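Wipe-clean tablecloths: yes or no?
Home & Garden > Kitchens and Dining > General
Page 1 of 1

plinth_and_pelmet
Posts: 300
Jul 1, 2021

We have been given a pink and white check tablecloth by my mother-in-law, who believes bare tables are a sign of something. I have been told to have an opinion on it by the weekend.

My position is that a cloth turns laying the table into a two-stage job. First you lay the cloth, then you spend ten minutes getting it square, and by then the food is on the side going cold and everyone has sat down on the hem. My other half says it makes a Tuesday-night pasta look like somebody tried. (It was pasta. Somebody did not try.)
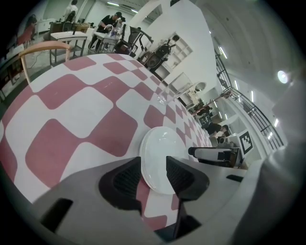 Anyway, the squares are the real problem. They have rounded corners and they run on the diagonal, so there is no straight line to put a plate against, and I am a person who likes a straight line. I moved one glass four times last night and it still looked as if it was leaving.

Do people use these things every day, or do they live in a drawer until January and come out when it's too miserable to object?

gravyboat51
Posts: 2,000

Every day, here. Ours is a Skilberg one and it has hidden the state of the table for years. You don't square it up, you throw it on and walk away. If you're measuring the overhang you've already lost.

Pink is a brave choice with pasta, mind.

Understairs
Posts: 1,009

Disagree with gravyboat, as is traditional. Cloths are a crumb storage system. You think you've cleared up, then you lift the plates and there's last week. A bare table gets wiped and it's done.

And stacks of plates slide on the shiny sort. I put six side plates down near the edge once and went to find the forks. I now own two side plates.

plinth_and_pelmet

Understairs, that's exactly the ammunition I was after. Were they good plates?

Understairs

They were Godholm seconds from the market, so no, but I'd grown used to them.

gravyboat51

That's a plates-near-the-edge problem. You can't pin that on the cloth.

teatowel_tess
Posts: 51

Is it fabric or the wipeable stuff? It makes a difference. If it's fabric, iron it while it's a bit damp and it will hang properly, which should stop the squares wandering. If it's wipeable, roll it round a cardboard tube when you put it away. Fold it and you'll have a cross down the middle of your dinner for ever.

I'd put plain white plates on a check that big. We had Kakov ones with a blue leaf border on a red gingham and people kept asking if we were all right.

plinth_and_pelmet

Fabric, I'm told. I'd put wipeable in the title out of hope. I'm not ironing something so that I can spill on it, so that's a point to the bare table.

White plates we do have.

gravyboat51

Nobody irons a tablecloth, Tess.

teatowel_tess

I iron a tablecloth, gravyboat.

Understairs

Could you not do place mats and call it a compromise? Mahmoudi do cork ones that don't skid about. You get your straight lines, mother-in-law gets a surface with something on it.

plinth_and_pelmet

I suggested mats. I was asked whether I meant mats on the table or mats on the cloth, and I said on the table, and it went quiet.

We're having mats on the cloth.

gravyboat51

So that's a cloth to protect the table and mats to protect the cloth. What's protecting the mats?

teatowel_tess

Plates, if Understairs isn't laying up.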